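How many demos before a policy stops being flaky?
Clamham Robotics Help > Learning from demonstration
Posted Mar 19, 2023

Nneka Odukoya
Hi all! I'm teleoperating a two-arm setup to collect pick-and-place examples, mostly wooden blocks plus some desk stuff (tape, a stapler, that sort of thing). I've got 200 episodes so far and the trained policy still hovers over the block and dithers. I'm wondering if my floral table covering is the problem — it's a really busy print and the wrist view is full of it.
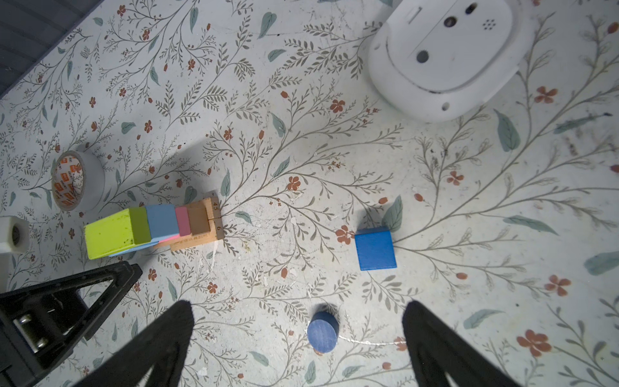
Wrist view, fingers open over the dark blue cylinder

Should I swap in a plain sheet and start over, or just keep recording? I'd hate to bin what I have.

wetora
Keep recording. 200 is nothing, I had nearly 3,000 before mine behaved.

Žukauskas
I wouldn't bin anything! I ran a similar two-arm rig last October and my trouble was never the table, it was me. I'd slow down right above the object while I lined things up, and the policy learned to slow down too (and then just sat there). So go back through your episodes and look for long pauses before the grasp.

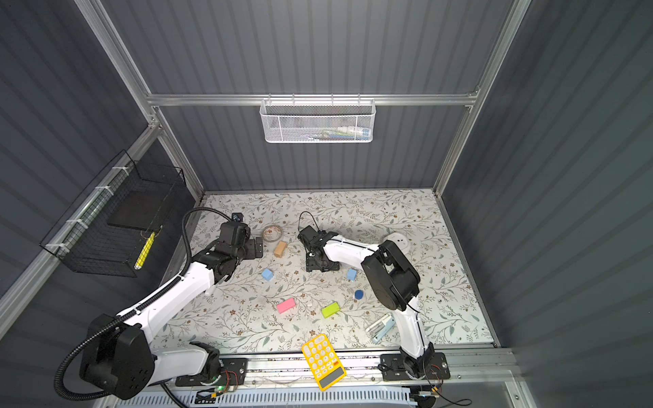
The other thing I'd do is move stuff between episodes. I got lazy and left the blocks where they'd landed, so I had 1,933 episodes and most of them looked the same. I now reshuffle everything after every 3 and swap which arm goes first. Keep the flowers for now, and maybe record a small batch on a plain sheet later to compare. Post your pause lengths if you get them, I'm curious.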